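# Produce basket on the counter -- quick notes

Bits and pieces on keeping veg out where you'll use it. Mostly typed standing up.
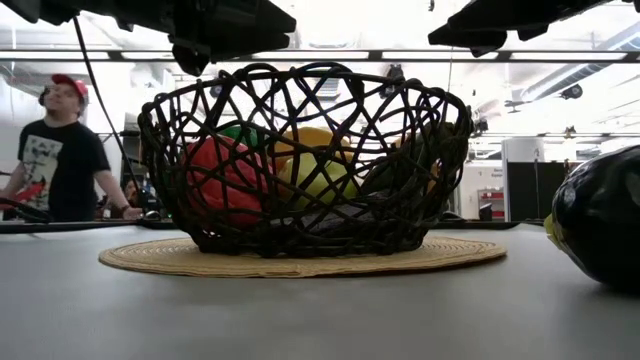
*Open weave basket on a round braided mat, eggplant on the side.*

**The basket**

Open sides. Always. Air gets through, and you can spot the thing going soft at the bottom before you smell it. Solid bowls look nice and hide everything.

Flared shape is good too, wide at the top so you can get your hand down in there. Check that the base sits flat before you buy. Mine came from Josholm, second shelf from the door, and the first one I picked up rocked like a boat. Put it back, took the next one.

Dark weave hides stains. Doesn't hide dust. Old dry paintbrush gets into the gaps, two minutes, done.

**The mat**

Put one under it. Catches grit and onion skin, saves the tabletop when you drag the basket over. Braided ones trap crumbs between the rings -- shake it out over the sink, not the trash, you'll miss. Spot clean with a damp cloth and dry it flat. Don't soak it. I soaked one and it dried into a sort of hat.

**Loading it**

- Heavy stuff low. Light stuff on top.
- Peppers up one side so they don't get squashed. A wrinkly one is fine to cook, just use it tonight.
- Apples: I know, I know. They give off gas and ripen everything near them. OK for a day or two. For longer they get thier own bowl.
- Long things stood up against the wall of the basket. Saves room.
- No wet veg. If you rinsed it, towel first.
- Tomatoes stem side down, top layer only.
- Potatoes and onions don't go in at all. Dark cupboard, seperate shelves.

**Eggplant**

Big one won't fit? Leave it next to the basket, don't jam it in. The skin bruises easy and the bruise goes brown and spongy inside. Watch the stem end, some have little prickles. Cool corner away from the stove, use it within 2 days or so. After that, cook it and freeze it.

Tuấn Đặng does his in slices, salt, hot oven, 39 minutes. I asked why 39. He said 40 was too long. Fine. Tried it, came out good, edges a bit chewy in a nice way.

**What goes in the fridge instead**

Anything cut. Herbs (jar of water, bag over the top). Cucumbers if the kitchen's hot. Peppers too if you won't get to them in 3 days.

**Weekly clear out**

Tip the lot onto a towel. Wipe the inside of the basket. Soft ones go in a bowl by the stove, that's dinner. Firm ones go back in, oldest on top -- I always used to put the new ones on top and then wonder about the smell.

Trí Tôn keeps a pencil and a scrap of paper by his basket and writes down what went bad. Did it for all of January. Turned out he just buys too many peppers. Might be worth a go if you keep tossing the same thing.

**Fruit flies**

Small glass, splash of vinegar, drop of dish soap. Next to the basket, not in it (knocked one over once, never again). Empty it every morning. If they keep coming back, look under the mat.

More when I get to the pantry shelves.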